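Bachmann dishwasher leaves a gritty film on plastic cups, glasses are fine

Posted in Kitchen & Appliances
Asked by dorkent_renter

We moved into a place in Darkthorpe in December and it came with a Bachmann dishwasher, age unknown. Plates and glasses come out clean. Plastic cups and lunch containers come out with a chalky film that feels slightly gritty when you run a finger over it. It wipes off with a damp cloth but it is back after the next wash.

I have tried two brands of tablets and the result is the same. I run the normal cycle, top rack for plastic. The rinse aid light is off, so I assume there is some in there. The water here is hard, going by the state of the kettle. Is this the detergent, the water, or the machine?

3 replies

topracktom
Mine did that. Switched to gel and it went away. Tablets are a waste of money.

millpond46
Check the filter before you buy anything. On most of these it twists out of the floor of the machine under the lower spray arm. If it hasn't been cleaned since the last tenant, the machine is pumping the same fine grit around every cycle, and plastic holds on to it more than glass does. Rinse it under the tap, use an old toothbrush on the mesh, and make sure it locks when you put it back. A loose filter lets everything past.

Then fill the rinse aid even though the light is off. On my last machine the light never worked at all. Set the dial one step higher than it is now and run it for a week.

Hard water is the other half of it. If your model has a salt compartment, fill that too, with dishwasher salt and not table salt. If it doesn't, run an empty hot cycle with a descaler. I use the Nateo one, one bottle every couple of months. Take the spray arms off while you're at it and poke the holes clear with a toothpick. I found 7 of the 21 holes blocked on mine.

harborview_81
Agree with the filter advice. Loading matters as well. Cups need to sit upside down at a slant so water runs off the base, and they shouldn't be nested or touching.

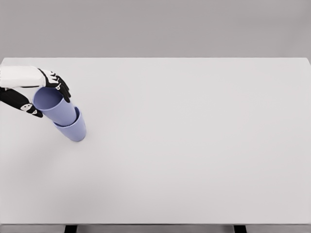 Does plastic need a different cycle from glass?
The same cycle is fine as long as the plastic is marked dishwasher safe and stays on the top rack. Skip the heated dry if you can turn it off, and open the door when the cycle ends so the steam gets out. Plastic doesn't hold heat the way glass does, so it dries last and any minerals in the leftover drops stay on the surface. I towel mine off when I unload.

If the film won't wipe off with a cloth and white vinegar, the surface is probably etched and a cleaner won't fix it.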